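Grallow Handset Location Logs – README

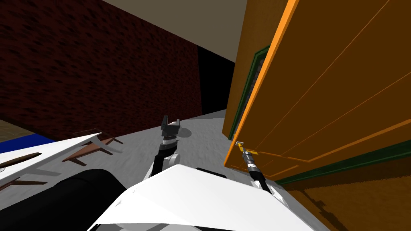
How often does a phone in this set report where it is?
Every 30 minutes when the battery is healthy, and whenever it feels like it once the charge drops under 8 per cent.

What you get

Location pings from 200 work handsets issued by Bremness, a parcel firm with depots in Lekness and Kristiansen. Every driver signed a consent form before the tracking app went on, and the form is included in the folder called paperwork. It is longer than this README and has fewer jokes.

The release is dated 12/02/2019. It replaces the December one, in which the Kristiansen handsets were all an hour ahead of themselves.

Files

pings.csv – one row per ping
handsets.csv – one row per phone, with model and system version
gaps.csv – stretches where a phone went quiet, with a reason if we have one
paperwork/ – consent form, app settings, the letter to drivers

Columns in pings.csv

handset_id: a random string, not the phone number. Please don't write to ask for the phone numbers.
time: UTC, seconds included
lat, lon: cut to three decimal places
source: gps, wifi or mast
battery: per cent, as the phone tells it. Phones flatter themselves.

Known problems

33 handsets never got a proper GPS fix indoors and fall back on the nearest mast. On a map they appear to spend their nights in the fjord. They were on a charging shelf.

The app stops when the system update runs, and some drivers put off the update for weeks, then did it at the worst moment. These gaps are marked "update". Gaps marked "unknown" are unknown.

Pings outside working hours have been removed. If you find one we missed, tell us the row number and delete your copy of it.

What it's for

Testing battery use, gap filling and route smoothing. It is no good for working out what a husband, wife or teenager is up to, though we have had the emails. The licence rules out any attempt to put a name to a handset – see licence.txt, second paragraph, the one in capitals.

Loading it

Commas between fields, full stops for decimals, UTF-8. Spreadsheets will try to turn some handset ids into dates. Import that column as text.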